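Hard water, slow drains: Siiri Zariņš on maintaining the Lullport supply

18 Jun 2025

Siiri Zariņš has tested groundwater for the Lullport district scheme for most of her working life, first as a sampling technician and now as its water quality officer. The scheme draws from a limestone aquifer, and the water reaching kitchen taps is very hard. At the main bore the most recent reading was 412 milligrams per litre, expressed as calcium carbonate.

"People ring to ask if it's safe, and it is," she said. "Hardness is a problem for appliances and plumbing. The calls I take are mostly kettles, shower heads and hot water systems."

We spoke in her office behind the pump station, where a length of galvanised pipe sits on the windowsill. It came out of a house on the foreshore. The original bore of the pipe was 50 millimetres. Zariņš put a finger in the remaining opening and it stopped at the first knuckle.

Scale forms when dissolved calcium bicarbonate breaks down into calcium carbonate, carbon dioxide and water. Heating speeds the reaction, so the deposit builds up first on elements and the inside of storage tanks. Cold lines scale more slowly, usually where pressure drops or flow is turbulent.

"A plumber will look at the elbows and the valves before the straight runs," she said. "If the hot side has gone weak and the cold side hasn't, start at the heater."

Her advice to householders begins with the thermostat. Stored hot water has to be kept at 60 degrees or above to control bacteria, and she is firm that nobody should go lower to save an element. What they can do is stop going higher. She has seen tanks set at 75 with a tempering valve doing the rest of the work.

"You're paying to make scale at that point. Get the setting checked by someone licensed and leave it alone."

On softeners she is more cautious. Lullport has had a run of door-to-door sales, and residents often bring her the brochures. An ion exchange unit swaps calcium and magnesium for sodium, and it does soften water. It also needs salt, a drain connection and regular servicing. She recommends plumbing the unit to the hot side only and leaving an unsoftened tap in the kitchen for drinking, particularly where someone in the house has been told to limit sodium.

Magnetic and electronic conditioners, which clamp to the outside of the pipe, get a shorter answer.

"I've been asked to test water before and after one of those. The hardness was the same. The seller will tell you it changes the crystals and hardness isn't the right measure. Fine, then show me the element after a year."

Cleiton Miranda, who runs the plumbing side of Wostine, a hardware and repair business in the main street, has kept such a record for storage heaters. His workshop logged 581 service visits in the district up to last September, with the tank age, the set temperature and the state of the anode noted on each card. Zariņš borrowed the cards over the summer and typed them up.

"The anode was the surprise for me," she said. "I expected the elements to be the weak point. A lot of those tanks had no anode left to speak of, and the owner had never heard of one."

A sacrificial anode is a rod, commonly magnesium or aluminium, which corrodes in place of the steel tank. In hard water the rod type matters. Miranda now fits the alloy specified by the tank manufacturer for high mineral supplies and writes the date on the jacket in marker. Zariņš would like every installer in the district to do the same.

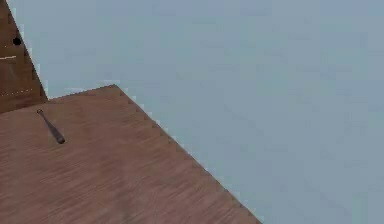

She was less interested in talking about cleaning products. For kettles she uses white vinegar or citric acid, diluted, left for an hour and rinsed twice. Shower heads can be unscrewed and soaked the same way. She warned against leaving acid on natural stone, which in many cases is the same mineral as the scale, and against mixing any acid with bleach.

"That second one should be on every bottle in larger print. It gives off chlorine gas. I'd say it at every public meeting if they let me."

The next of those meetings will deal with blending. The scheme has an agreement in principle to buy softer surface water from the Vītola reservoir and mix it with bore water at the treatment works. Modelling by the consultant, Zübeyde Oral, covered 3 blend ratios. Zariņš prefers the middle one, which would lower hardness without making the supply aggressive towards older copper and cement-lined mains.

"Very soft water has its own faults. It will take metal off the inside of a pipe. There's a protective layer in this network that took decades to form, and I don't want it stripped in one winter."

Any change would be brought in gradually, with weekly samples for copper, lead and turbidity at the ends of the network. Customers with dishwashers would be told when to reset the salt dial. Dialysis patients and the brewery would be contacted directly before the first blended water left the works.

Until then the hardness figures are posted each month on the scheme's noticeboard, listed by bore. Residents who want a reading from their own tap can collect a sample bottle from the pump station office and return it the same day, filled to the neck from the cold kitchen tap.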